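Can a Machine Fold the Laundry Yet?
Project report by Lamduan Rojanasak and Pongsak Luangrath
2023-06-14

Our class project started with an argument about laundry. Pongsak was sure a robot could already do it all. Lamduan thought it would give up at the first sweater. So we picked folding as our chore and spent the spring reading, watching test videos and writing down each small step a person takes to fold one piece of clothing.

There are a lot more steps than we expected! You find the garment, work out which side is up, spread it flat, bring in the sleeves, fold the body and put it somewhere. We sorted our notes on 262 folds by type of clothing, and long sleeves were the clear trouble spot. They twist, they hide under things, and they slide back out when you let go. 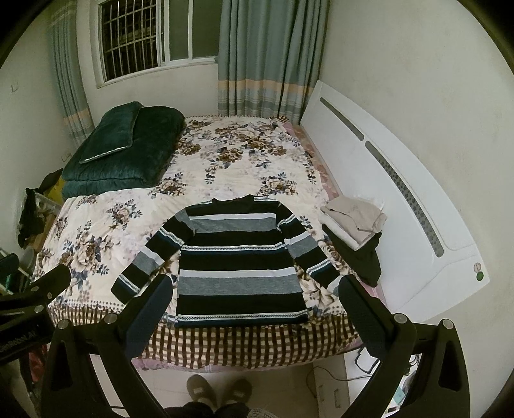
Figure 1. Striped sweater laid flat on a bed, sleeves out to the sides, between the gripper pads.

A sweater spread out like this one is the friendly case – the collar is easy to find and both sleeves can be followed most of the way down. Beds are harder than tables, though. The blanket in Figure 1 has flowers all over it, and a program has to tell printed cloth from the cloth it should pick up. It also has to leave the other clothes next to the sweater alone.

We gave each step a score from 0 to 5. Folding a shirt that is already flat got a 4 from both of us. Picking one shirt out of a mixed pile got a 2, and we argued over even that. Pongsak still says we were too strict.

Our answer for now is "partly," and we think that's pretty exciting. Next March we want to do the same thing with towels and socks, starting with matching pairs.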